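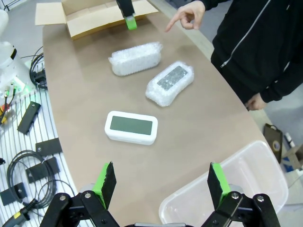

The Mollisska clock drive is back, and it's bigger than ever! Donated desk clocks and small displays have been coming in to the Saragih Community Center since December, and this month the packing for the next shipment got going in earnest. Each one gets its own layer of bubble wrap before it goes anywhere near a carton. A white one with rounded corners and a dark screen lies face up on the tan table, still unwrapped, with two more in their bubble wrap between it and the open cardboard box. The wrap on the one nearest the box is so thick you can't even see a screen through it, just white bumps, and that's how we like them!

So far 121 pieces have been promised to homes and small schools on the Trornum side of the valley. Many are going to people who asked for something with big numbers that they can read from across a room. The first shipment last year was only eight, all in one carton, so you can imagine how happy everybody is.

Donations of money have been wonderful too. The drive has brought in $3,659, and it will cover postage, tape and new batteries. Wrap is the one thing running low. Clean bubble wrap of any size is welcome, even the odd strips left over from your own parcels (the small pieces are great for corners).

Please take old batteries out before dropping off a clock, and put the cord in a bag with it if it has one. Cracked screens can't be used, but scuffs and yellowed plastic are fine.

The drop-off shelf is by the side door on Jornero Street and stays open until 5 p.m. on weekdays. Larger donations can come straight to the packing table, just ring the bell first.

24 May 2020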